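Purico Picture Blocks, wooden, small set
Bought from Plutetti, reviewed after 2 months at home

I've been through a fair few sets of alphabet blocks and these are the first I've wanted to write about. They're little wooden cubes with letters and pictures printed on the faces, in red, white, yellow and a lovely teal green, and they look just as good scattered over the table as they do on a shelf. The colours are cheerful without shouting!

What won me over is how well they sit together. Push a few up against each other and you get a proper straight row, with no wobbly one leaning out and spoiling the word. The Sultutix set we had before never managed that (the corners were so rounded that everything rolled about like marbles).

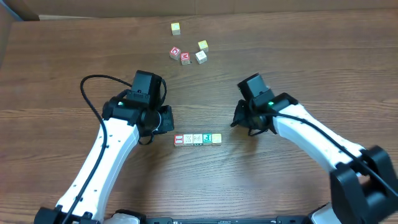
They also get used for far more than spelling. We sort them by colour, we make up stories from whichever pictures come up, and most days before tea there's a long train of them heading for the fruit bowl. The size is right for small hands too, and they make a nice solid clack when they meet — much nicer than plastic.

Now the grumbles. A few of the printed designs are rather pale, especially on the yellow and white blocks, and in poor light you have to tilt them to see what they are. I'd have liked bolder ink there. The cardboard box gave up within a fortnight, so ours live in an old Oyelaran biscuit tin. And I do wish there were more vowels, as we run out of Es constantly.

Would I buy them again? Yes, and I already have, for my nephew's birthday in November. I'm tempted by the bigger set as well, if I can find another tin.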